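Keswood Drawers - readme

v7, started February, still going. Notes and pictures on small metal drawer units: what they look like open, shut, half open, with stuff on top and without. Put together by Hazel Abernathy for the Keswood room inventory. Read this before you use the folders please, it'll save us both an email.

What's in it

2,076 pictures, one text line per picture
drawers.csv - unit, drawer, how far open, anything inside
tops.csv - what is sitting on the top
rooms.txt - room names, old and new (Irna is the small room, Gruber the long one, Skuvmont is the store)
odd.txt - things I couldn't decide on

8 units in all. Metal, handles on the front, not all the same make I think. Labels on the backs mostly gone so don't ask.

How the drawers are written down

Top to bottom, always. Drawer one is the highest. Early on I did it the other way round for the Irna units and I have since turned them over, but if a line looks upside down it probably is, tell me.

Open states are four words only:
shut
crack - a dark gap, can't see in properly
open - you can tell what's in there, or that nothing is
full - as far out as it goes or near enough

No measuring. Tried with a tape for a week, gave up, the runners all stop in different places and the numbers meant nothing. "crack" and "open" do overlap. Sorry. If you need them cleaner, merge them.

"empty" goes in the inside column only if the bottom of the drawer can be seen. If it's just dark in there put "looks empty", seperate value, please don't fold them together.

Tops

Anything on the top gets a line. Cups, cans, bowls, keys, post. Use the plain word: bowl, not dish or ramekin. Cans are "can" plus the colour, and then "opened" or "unopened" if the tab shows. I don't write down whether there's drink left in it, can't tell from a picture and neither can you.

Position on top is back/front and left/right, as seen from the drawer side. Middle is allowed. Scuffs and pen marks on the paint go under "wear", light or heavy, no third option. Shadows aren't wear!! About 30 lines had that wrong and I've been through them. 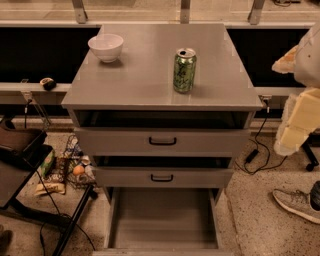
Order of filling in, for anyone helping: drawers first, then the top, then wear, then the floor around it if there's anything lying there (cables, plugs, boxes). Floor type is optional, I put terrazzo or carpet or leave it. Stuff behind the unit doesn't get written down unless it stops a drawer opening.

Known problems

- Gruber pictures are darker than the rest. Handles hard to see on those.
- 700 lines have no wear value at all. Working through them slowly, mostly evenings.
- "grey" and "gray" both turn up in the colour column. Search for both.
- two units may be the same unit moved from one room to the other. In odd.txt.
- Skuvmont has one with a bent runner, drawer two, never goes past crack. It isn't a mistake, leave it.

Changes

v7 - wear column added, Irna order turned round
v6 - tops split off into thier own file
v5 and before - one big sheet, don't use it

Using it

Fine for anything inside Keswood. Outside, ask me first. If you fix a line, put your initials in the last column and leave the old value next to it.

To do: photograph the backs, finish wear, decide about trays (top or drawer?)

H.A.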